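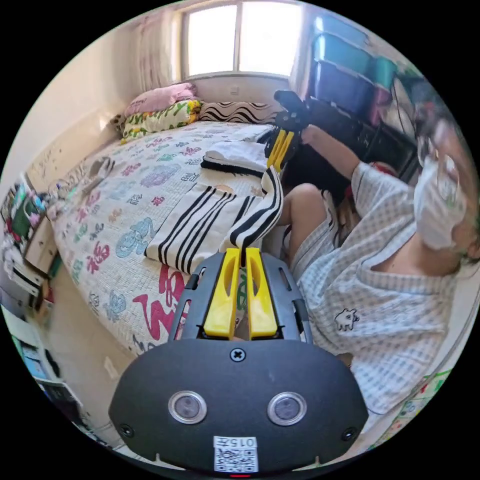
Striped cloth held at both ends over a printed bedspread.

Manager Selection and Portfolio Oversight
Unit 7: Fee Structures and What They Do to Net Return
Course notes, revised 2019-05-09
Instructor: Valbona Petkov
Problem sessions: Ermira Dimitrov

These notes go with the second half of the unit. They assume you have read the notes on benchmarks and can tell a gross return from a net return. The problem set is at the end.

1. Why the fee schedule is read first

An investor who hires an outside manager receives the net return. The gross return matters for judging skill, but it does not pay pensions or scholarships. Two managers with the same gross record can leave a client with very different amounts of money, and the gap is set by the contract. The schedule should be read before the performance tables, while the reader still has no opinion of the manager.

Most schedules contain a base fee, charged on assets. Some add a performance fee, charged on gains. Fund expenses such as audit, custody and legal work are usually listed apart from both and are often missed on a first reading.

2. Base fees

A base fee is stated as a yearly rate and billed in parts, most often each quarter. Three items in the contract decide what is paid.

The asset base. The rate may apply to market value, to committed capital or to invested capital. In a private fund the difference is large in the early years, when little of the commitment has been drawn.

The date of valuation. Billing on opening value, closing value or the average of the two gives three different amounts whenever the value has moved. Billing in advance also requires a rule for refunds if the client leaves partway through a quarter.

The breakpoints. In a sliding schedule the lower rate normally applies only to assets above the breakpoint. In a cliff schedule it applies to all assets once the breakpoint is crossed. A cliff schedule can make the fee on a slightly larger account smaller than the fee on a slightly smaller one. Check the wording, as the two are often printed in tables that look the same.

3. Performance fees

A performance fee gives the manager a share of gains. The share is the figure people quote, but the terms around it do more of the work.

Hurdle. The return the manager must exceed before any performance fee is due. A hard hurdle means the share is taken only on the gain above the hurdle. A soft hurdle means that once the hurdle is passed, the share is taken on the whole gain. A fixed hurdle in an equity fund pays the manager for market movement. A benchmark hurdle removes most of this, provided the benchmark matches the way the money is run.

High-water mark. The highest value on which a performance fee has already been paid. No further fee is due until the account is above it. The mark should be kept for each client or each series of shares. If it is kept for the fund as a whole, a client who enters after a loss may ride back to the old mark without paying, and the other clients carry a share of the cost later.

Crystallization. The point at which an accrued fee becomes payable and can no longer be reversed. Frequent crystallization favors the manager. A fee taken at the end of a strong quarter is kept even if the rest of the year is poor.

Clawback. A duty to return fees already paid if later results fall short. It is common in private funds and rare in liquid ones. Its value depends on who stands behind it.

4. The fee as an option

A performance fee with no clawback has the shape of a call option on the account. The manager shares in gains above the strike, which is the hurdle or the high-water mark, and does not share in losses. The value of an option rises with volatility. A manager paid this way can therefore raise the expected fee by taking more risk, with no gain in skill.

The effect is strongest when the account is near the mark. Far below it, the option is worth little and the manager may prefer to close the fund and open a new one with a fresh mark. Contracts sometimes deal with this by lowering the share while old losses are being recovered. The manager's own money in the fund also reduces the effect, if the amount is large in relation to the manager's total wealth.

5. Worked case: Clastance and Fenunach

An endowment is choosing between two equity managers. Clastance charges a flat base fee of 180 basis points on market value, with no performance fee. Fenunach charges no base fee and takes 12 percent of gains above a hard hurdle of 7 percent, crystallized once a year, with a high-water mark.

Suppose the gross return is 12 percent in the year, with the fee on opening value and no cash flows. Clastance takes 1.80 percent of opening value, so the net return is 10.20 percent. Fenunach takes 12 percent of the 5 points above the hurdle, or 0.60 percent, and the net return is 11.40 percent.

The break-even point is the gross return at which both fees are equal. Set 0.12 times (R minus 7) equal to 1.80. This gives R minus 7 equal to 15, so R is 22 percent. Below that level Fenunach is the cheaper contract in a single year.

The single-year figure is not enough for a decision. Over several years the path matters, because a gain followed by a loss leaves the fee on the gain in place. The answer also depends on whether the hurdle is cumulative. If it is reset each year, a flat year does not raise the bar for the next one. If it is cumulative, the missed return must be made up first. The Fenunach term sheet says only "annual hurdle" and the client should ask for the clause in full.

6. Aggregation across managers

A client with several performance-fee managers pays the winners and gets nothing back from the losers. The total fee can be positive in a year when the combined portfolio has no gain at all. This is called netting risk. In the Omerović case (reader, October packet), a fund of funds passed the cost on to its own investors and charged its own base fee on top.

Netting risk rises with the number of managers and with how little their returns move together. Diversification lowers the volatility of the portfolio while raising the expected fee per unit of gain. Both effects should appear in the same report.

7. Most-favored-client clauses

Such a clause promises that no similar client will be offered a lower rate. The weak word is "similar." Read how it is defined: by account size, by strategy, by vehicle, by date of entry. A clause without a duty to notify has to be enforced by asking, so put the question in the yearly review letter.

Problem set

1. Recompute the Clastance and Fenunach net returns for a gross return of zero and for a gross loss of 7 percent. State the high-water mark at year end in each case for Fenunach.

2. Repeat the 12 percent case with a soft hurdle. Find the new break-even point and explain the jump in the fee at the hurdle.

3. The Pululgate schedule in the reader uses a cliff breakpoint. Sketch the fee in dollars against account size and mark the range in which a client would pay less by adding money.

4. Write one paragraph to a board on netting risk. Do not use the word "option."

Show the asset base and valuation date for every fee. Answers without them are marked as incomplete. Questions on problem 3 go to Ermira Dimitrov.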